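Family & Parenting | Parents' Newsletter

The question I stopped answering at the playground

By Malou Þórarinsdóttir
2019-11-13

My son was 4 weeks old when a woman in line at the pharmacy bent over the stroller, smiled at him, and asked me if I was nursing. I did not know her. I was buying nasal spray. I said yes, which was a lie, or half of a lie, because on that day he had taken two bottles of formula and maybe ten minutes of breast before he screamed and turned his head away.

I have thought about that yes for a long time. Why did I give it to a stranger? I moved to Totham from another country when I was thirty, and I believed first that it was a matter of language, that I had only picked the shortest word. But "no" is shorter.

In the hospital everybody was kind to me. The midwife showed me three positions and wrote the times on a paper. At home the paper became my enemy. He fed for 40 minutes, slept for twenty, and then we began again. My sister Unnur Hallgrímsson came for the second week, looked at the paper, and put it in the drawer with the batteries. She has two daughters. One was breastfed until she could ask for it in full sentences and the other never at all, and Unnur says that the only difference she can find today is that one of them likes olives.

Still I pumped. I pumped in the bedroom, in the car outside my mother-in-law's house in Cukthorpe, and, when I went back to work in September, in a small room at the end of our office with a chair and one socket. I had a timetable. I carried milk home in a cooler, and if I spilled some I cried, and after that I was angry with myself for crying.

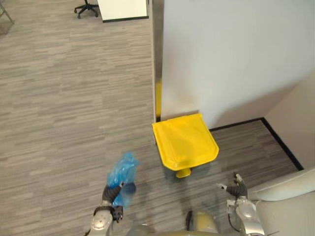 A blue plastic bag, held above the office carpet.

The change came slowly. At his checkup the nurse, Halldóra Þrastardóttir, weighed him and said he was growing well. Then she asked how I was sleeping. I started to tell her about the milk, how many ounces and at which hours, and she let me finish and asked again how I was sleeping. I could not answer. I had the number for everything except that.

She did not tell me to stop. I want to be fair about this, as some friends have retold the story as if a nurse gave me permission. She asked what I would like the evenings to be like. I said I would like to eat dinner with two hands. We talked about going down to one pumping a day, and how to do it without getting sore, and two weeks later I did not do the one either.

My husband gives the last bottle now. He sings to him in Danish, badly. I eat my dinner.

I know mothers for whom nursing is the best part of the day, and I am glad for them without any bitterness (well, with very little). I know one who nurses and hates it and continues, and I think she also would like to be asked about something else. What I wish for is that the question would lose its place as the first one. You can ask the name of the baby. You can ask if he likes the swing. When somebody asks me the old question now, I say "he eats very well, thank you," and look at the ducks.

If you are in the middle of the paper and the times, please talk with your own doctor or nurse before you change anything, and take a person with you if you can. I forgot half of what was said to me in those months. My husband remembered the other half.

1,487 shares | 47 comments

Comments

Bent Norðdahl
My wife read this aloud at breakfast. We had the paper too, ours was on the refrigerator and I was the one who filled it in. I thought I was helping.

Nii Lamptey
"He eats very well, thank you" is going straight into my vocabulary. Twins here, people ask us twice.

brusar_mom
I loved nursing and I still got the question from strangers and still found it rude. So it is not only you.

Halfway through week six
Reading this at 3 a.m. Which drawer did you say?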